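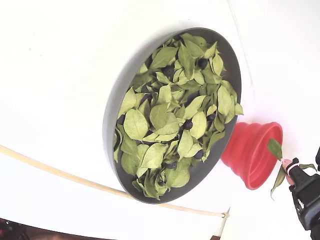
Storing dried leaf: notes from the second batch

The first batch went into jars too early and I lost most of it to a musty smell by the end of the month. This one I weighed, and I kept a log, so the notes below are a bit more useful than what I posted last time.

The leaves are from the shrub behind the shed at Clavden. Faisal Bhutto cut the branches for me on a Wednesday morning in August and I stripped them the same afternoon. Fresh weight after stripping was 295 g. I did not wash them. The previous batch was washed, and I suspect water held in the folded leaves was a large part of the problem.

Drying was done on two mesh racks in the spare room, window open, door closed, no heater. I turned the leaves by hand morning and evening. Weight was taken once a day at 7 p.m. on the kitchen scale, which reads to 1 g. I stopped when two consecutive readings were the same. A dry leaf should snap across the midrib. If it bends, it goes back on the rack regardless of what the scale says.

Once dry, everything goes into the round gray tray for sorting. I use a tray with a raised rim because dry leaves slide, and I put it on a white surface because dark fragments and bits of stem show up against it. The shallow depth matters too. In a deep bowl the whole leaves stay on top and the broken ones sink, so you end up sorting the same top layer repeatedly.

Berries are a separate matter. They hold moisture much longer than the leaves do, and one soft berry in a closed jar is enough to spoil it. I take them out and put them in a paper envelope for a further week. They are small and dark and tend to drop into the gaps, so I work across the tray in strips and then lift the pile in sections to look underneath.

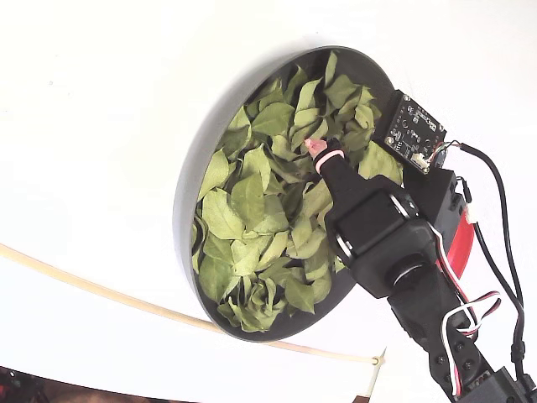
Curled leaves need more attention than flat ones. The ones that dried folded into each other can still be flexible at the center when the outside is brittle. I pull these apart and bend one from each clump. Crumpled leaves that pass are fine for cooking but they take up more room, so they get their own jar.

For filling I use a collapsible silicone funnel. The narrow end is too small for whole leaves, which bridge across the opening and stop. It works well for broken pieces and for nothing larger. Whole leaves go in by hand, a few at a time, with the jar tilted. Tapping the base on a folded towel settles them without much breakage.

The jars are the Warkholm ones with the clamp lid. I replaced the rubber rings on both before starting – the old ones had gone hard and one had a split on the inside edge. Labels are plain masking tape with the month and the batch number in pencil. Ink faded on the last set.

Storage is the lower cupboard, away from the stove. I open each jar after 2 days and smell it, then again after a week. Any fogging on the glass means the contents go back on the rack. I still want to try drying a small lot on paper instead of mesh, with the same turning schedule, to see whether the leaves stay flatter.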